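Dexterous Handling Study: Pre-Session Inspection Checklist with Reviewer Comments

December
By Karlijn Geerts, Laboratory Safety Office

This site uses cookies to remember your preferences. By continuing to browse, you accept our cookie policy. Accept / Manage settings

Purpose and scope

This checklist applies to the bottle handling trials carried out under the Merov study. The study compares two ways of teaching a multi-fingered hand to pick up household containers: learning from operator demonstrations alone (Method A), and learning from the same demonstrations with a short corrective session added (Method B). Each method is tested with containers standing upright and lying on their sides.

The inspection was completed by Genalyn Macaraeg and reviewed by Henk Van der Linden. Items are marked Satisfactory, Satisfactory with comment, or Action required. An item marked Action required must be closed before the next block of trials begins.

Section 1. Work area

1.1 Table is stable and does not shift when pushed by hand.
Satisfactory.

1.2 Table covering lies flat and is secured at the edges.
Action required. Comment (GM): The covering lifts slightly when a container is dragged across it. In Method A trials this changes the height of the contact point and has been recorded as a grasp error when it should be recorded as a surface fault. Secure the covering again and note the time in the log.

1.3 Walking routes to the doorway are clear.
Satisfactory.

1.4 Persons near the table know the reach of the arm and have been shown the stop control.
Satisfactory with comment. Comment (HV): Briefings are given verbally. Signed briefing sheets were available for the operators but not for visiting staff. Please extend the sheet to all persons who may stand within reach.

1.5 Lighting is suitable for the wrist camera.
Satisfactory with comment. Comment (GM): Daylight is strong in the morning. Trials recorded under glare should be tagged so that the analysis can treat them separately. The tag was missing from 12 trials in the last block and has been added by hand.

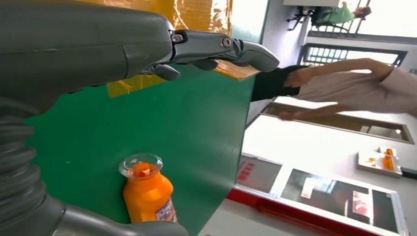
1.6 Clothing and personal items are kept away from the moving joints.
Satisfactory with comment. Comment (HV): Lanyards must be removed before entering the reach of the arm. Bags and straps are to be placed in the lockers and not carried to the table.

Section 2. Arm and hand

2.1 Visible fasteners on the hand are present and tight.
Satisfactory. Checked with the torque driver held by the Tsuji bench.

2.2 Fingers open and close through their full range without catching.
Satisfactory with comment. Comment (GM): A slight delay was noted in one finger on the first cycle after start-up. It did not return on later cycles. Run the warm-up routine to the end before recording.

2.3 Protective coverings do not restrict movement and have no loose ends.
Satisfactory with comment. Comment (HV): Film coverings are acceptable for this study. Replace them at the start of each block. Any piece that can reach a joint must be trimmed or taped down.

2.4 Flexible sections of the arm show no splits or worn areas.
Satisfactory.

2.5 Speed limit is set to the study value and locked.
Satisfactory. The setting was read back from the Fivlow controller and compared with the protocol.

2.6 Emergency stop tested from each operator position.
Satisfactory. Tested by Gerardo Layug before the first trial and again after the midday break.

Section 3. Test containers

3.1 Containers are closed and their caps are secure.
Satisfactory.

3.2 Contents are as stated in the protocol.
Satisfactory with comment. Comment (GM): The protocol calls for water in all test containers, whatever the label on the outside says. The fill record should give the weight of each container and the initials of the person who filled it. Two entries had no initials.

3.3 Starting position follows the trial sheet.
Action required. Comment (HV): The trial sheet says "on side" without giving the direction of the neck. The direction affects the result, as an approach from the neck end and an approach from the base call for different finger spacing. The sheet must state the direction. Bart Verbeke will issue a corrected version.

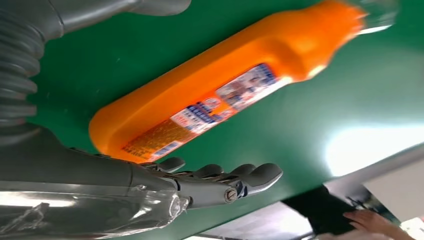 3.4 A container that falls or leaks is removed and replaced.
Satisfactory. A spill kit is stored in the supply cabinet and was last restocked this month.

Section 4. Trial records

4.1 Number of trials agrees with the protocol.
Action required. Comment (GM): The protocol requires 200 trials. The log holds 197 complete records. Three trials were stopped by the operator and were left out of the log. Stopped trials must be entered, with the reason, and may not be replaced without approval from the study lead.

4.2 The person scoring the grasp does not know which method is in use.
Satisfactory with comment. Comment (HV): The method name was visible on the operator screen at the start of the inspection. It was covered during the visit. A permanent change to the display has been requested from Erlow, who maintain the recording software.

4.3 A grasp is scored using the written definition.
Satisfactory. The definition requires that the container leave the surface and remain held until the operator gives the release command. Partial lifts are scored as failures under both methods.

4.4 Camera recordings are stored with the matching trial number.
Satisfactory.

4.5 Interim results are kept from the operators until the block is complete.
Satisfactory. The inspectors did not review the comparison between methods, and no statement on it should be drawn from this checklist.

Section 5. Open actions

Item 1.2, table covering: Gerardo Layug, within 24 hours.
Item 3.3, trial sheet: Bart Verbeke, before the next block.
Item 4.1, stopped trials: Genalyn Macaraeg to confirm the entries with the study lead.
Item 4.2, operator display: temporary cover to stay in place until the software change is received.

Completed checklists are held by the Laboratory Safety Office. Corrections to this record should be sent to Karlijn Geerts in writing, giving the item number.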